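4.2 蓝色料盒、地面和托盘：东西到底该放在哪儿

前一节讲的是问卷，这一节我想换个口气，聊聊我自己在Vunomari那间工作间里蹲点看到的东西。说是蹲点，其实大部分时间我就是搬个凳子坐着，看大家怎么取东西、怎么放东西，顺手记在本子上（本子后来记满了，又在封底上写了一页）。回收的问卷一共129份，剔掉没答完的，能用的有122份，里面抱怨最多的一条就是“找不到”。我当时挺惊讶的，因为那间屋子乍一看真不算乱！

所以我先去看货架。货架这边的规矩最简单：一律用蓝色塑料盒，上一层下一层地排开，中间隔着一道不锈钢横梁。早先Ivlow的那间屋子用过五颜六色的盒子，红的放工具，黄的放耗材，绿的放什么我问了好几遍都没问明白。到了Vunomari就统一成蓝色了，好处是随便哪个盒子都能换到随便哪个位置，坏处嘛，就是每个盒子长得都差不多，全靠人记。图1里下层的盒子是敞口的，从上面就能看见里头，靠后一排左边那只里还留着一小团白色的碎屑或者纸团。这种小东西我特别留意，它说明盒子清空的时候，最后那一下往往没人去做。

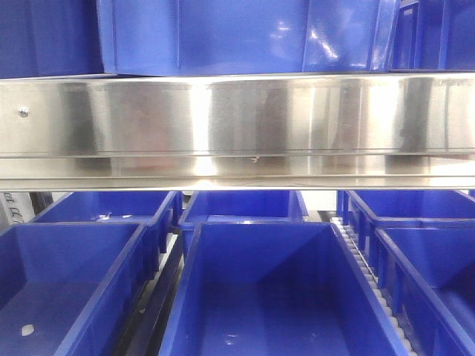 沈工读初稿时在这里插了一句：盒子都一个颜色我没意见，可你们得把标签的事讲清楚，不然读者会以为统一颜色就等于有秩序了。

这话我认。颜色统一和摆放有序是两码事，我在初稿里确实写得太顺了。后来我补问了一轮，愿意多聊的有9位，他们对标签的态度分得很开。有人觉得贴了就得维护，内容一换标签就成了骗人的东西，还不如不贴；也有人说宁可标签过时，好歹知道这盒子以前装过什么。我自己偏向后一种，过时的标签至少给人一个线索，空着什么都不写的盒子才让人真的一个一个翻。不过这只是我的偏好，122份问卷里没有专门问到这一条，算是设计上的一个漏洞，我在第6节还会再提。

另外要说一句横梁。我在Solheim的另一间屋子里见过木头搁板，边上全是胶带撕过的毛边，看着就想拿砂纸去磨。不锈钢没有这个问题，擦起来也省事，只是反光厉害，灯一照满条都是亮道子，坐在对面看久了眼睛会累。这个细节跟整理没多大关系，但我在记录里写了好几次，就留着吧。

货架之外，更让我头疼的是地面。按我的分法，一间屋子里的东西有三种落脚处：有固定格子的、有固定台面的、什么都没有只好放地上的。前两种好管，第三种才是问卷里那些“找不到”和“绊一下”的来源。拿靠窗这一块来说（图2），绿植、雪糕筒（我们那边都这么叫路锥）、一台黑色的便携电源挤在一起，左边地上是电源适配器、白色插线板和好几根线，黑的、橙的、白的绕在一块儿，有一根黑线一直拖到红色工作台架子底下去了。再往里，金属台架的腿旁边还有一小堆浅棕色木块。单看哪一样都有它在那儿的道理，花要见光，电源要插线，可凑到一起，这片灰色地坪就成了谁都能放、谁也不收的地方。

我试着给这类地方起过名字，叫“临时区”，后来发现叫了也白叫，东西一旦进了临时区就常住了。问卷里让大家估一估，从货架取一样东西要多久、从地上那堆里取一样东西要多久，后一项填得最多的答案是40秒。四十秒听着不长，可你得弯腰，得先把线拨开，还得记着别把哪个插头带出来。我自己也试过一次，想从一团线里单独抽一根黑的，结果连着的全跟着动了，最后只好一圈一圈往回捋。嗯，那天我就不去评价别人整不整齐了。

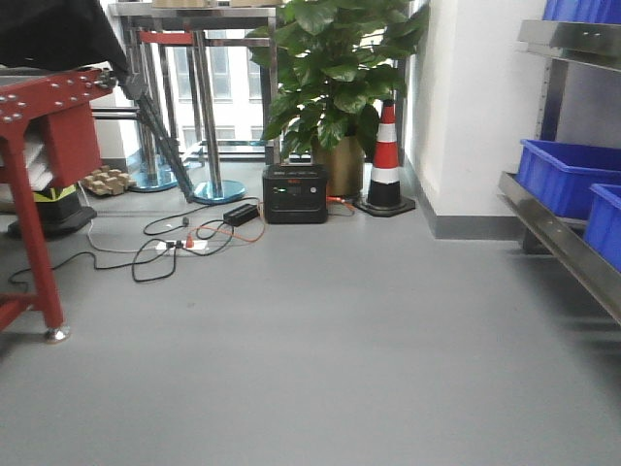 许敏的批注是：线为什么不走墙边？右侧明明有踢脚线可以贴着走，Wesoten那边就是这么改的，改完再也没人抬着脚走路。

这个建议很实在，我把它原样写进了改进清单。走墙边要多用一截线，插线板也得跟着挪，但换来的是中间这块地能空出来，我觉得划算。要提醒的是，光把线理顺了，木块、纸张一类的散件还是得有个去处，不然空出来的地方很快又被填上。我的想法是在台架下面塞两只和货架上同款的蓝盒子，一只收散件，一只收闲着的线。盒子是现成的，也不用教，大家本来就认得。等到六月再回去看的时候，我想重点看这两只盒子里到底会装些什么（我猜会有很多没人认领的适配器）。

最后说托盘。托盘在我的三分法里有点尴尬，它既像台面又像容器，东西放上去算收好了还是没收好，大家说法不一。有一位受访者坚持认为，进了托盘就算归位；另一位说托盘只是半路，还得再往盒子里送一趟。我后来是靠看盘底来想这件事的。大号不锈钢托盘的边圈亮得能照人，盘底却密密麻麻全是白色划痕，短短的、斜斜的，横七竖八，中间和右下那一片最密。划痕说不出是什么东西留下的，也说不出是哪一年的，我不敢拿它当数据用。但它让我改了编码表：原来托盘归在“容器”一类，现在我把它单列出来，叫“过手面”，意思是东西在这里经过，停多久不一定。
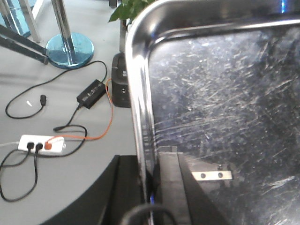
图3 不锈钢托盘的盘底划痕与边圈，左侧为浅灰色地面及立柱底座

改完编码之后我把全部记录又过了一遍，有近一半原先记作“已归位”的条目得重新判断，工作量比我想的大得多，连着好几个晚上都在对本子上的字（我的字真的很难认）。重判的规则定得比较粗：东西离开托盘进了盒子，记为归位；还在托盘里，记为过手；从托盘又回到地上，单独记一类，暂且叫“回落”。回落的条目数量不多，却是我最感兴趣的，它们和图2那片地面的关系放到4.3节里讨论。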